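Grurna (fictional vessel)

The Grurna is a salvage freighter in the science fiction series Promerska, created by Bohumila Šimek and Vilém Mikuš. It first appears in the third episode of the series and serves as the main setting from the fifth episode onward. The ship is known among viewers for its rotating cargo ring, its slow engines and its lack of weapons, all of which figure in the plot.

Name

In the series, the freighter is named after a mining settlement on the moon Vurach, where its first captain was born. The settlement is never shown. Early scripts used the working name Lukáč, after the yard that builds the ship in the story. The name was later given to the yard itself, and a plate reading LUKÁČ YARD 8 can be seen beside the main airlock in several episodes. The number refers to the building slip and has sometimes been misread as the ship's hull number.

Design

The exterior was designed by Hedvika Oravec, who had worked on rail vehicles before joining the production. Her first drawings showed a long hull with the engines at the rear. Šimek asked for a shape that viewers could identify from any side, and Oravec moved the engines to two short booms above and below the cargo ring. The bridge was placed off the center line, a choice carried over from the drawings of an earlier ship that had been dropped from the script.

According to the technical notes issued with the first season, the Grurna is 82 meters long and can carry 700 metric tons of cargo. These figures do not agree with the interior sets. The main corridor, if built at full scale, would extend past the forward bulkhead. Mikuš acknowledged the error in a commentary track and said that the sets had been finished before the length was decided.

The filming model was made of resin and sheet plastic over a steel frame. A second, larger model of the port airlock was built for docking shots. Both were replaced by a digital model in the second season, although footage of the original was reused for departures and arrivals. The digital version has smoother plating and a slightly wider ring. 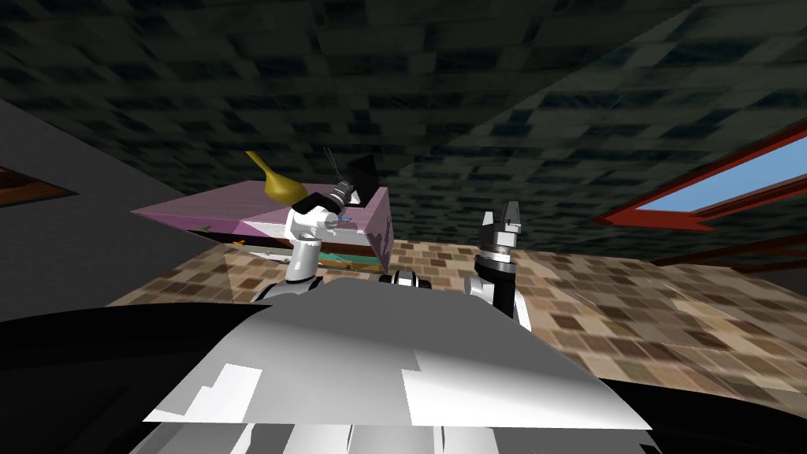
Computer-rendered robot with a segmented white arm, in a room with a tiled floor.

Interior

The interior is divided into three decks. The upper deck holds the bridge, the chart room and the captain's cabin. The middle deck contains the galley, the crew cabins and a small workshop. The lower deck gives access to the cargo ring through a transfer shaft, where much of the second season takes place. The shaft set was built on its side so that actors could be filmed crawling along it and the picture turned later.

Lighting on the middle deck changes with the ship's clock. Scenes set after 22:00 ship time are lit in amber, and the practice is kept even in episodes where the main power has failed. Oravec described this as a continuity aid for the editors - it allowed them to place a shot without checking the script.

History in the series

The Grurna is 40 years old when the story begins. It is bought at auction by Captain Ilda Renn, played by Bohumila Kováčik, who intends to break it up for parts. The discovery of a sealed compartment in the cargo ring leads her to keep the ship in service. Over the first season the crew grows from two to six, the largest number the air system can support. This limit becomes important in the final episode, when a seventh person is found on board.

The ship is badly damaged at the end of the second season. One engine boom is lost and is replaced with a part taken from a different class of vessel, leaving the two sides unequal. The uneven profile was kept for the rest of the series and appears in the revised title sequence.

Sound

The engine sound was produced by Mawuli Tetteh from recordings of a ventilation fan, a ferry engine and a bowed cymbal. A lower version is used when the ship is under load. Tetteh removed the cymbal layer from all scenes following the loss of the engine boom. The airlock sound, a falling tone followed by two knocks, was made for the pilot and never altered.

See also

Promerska (series)
Vurach (fictional moon)
List of vessels in Promerska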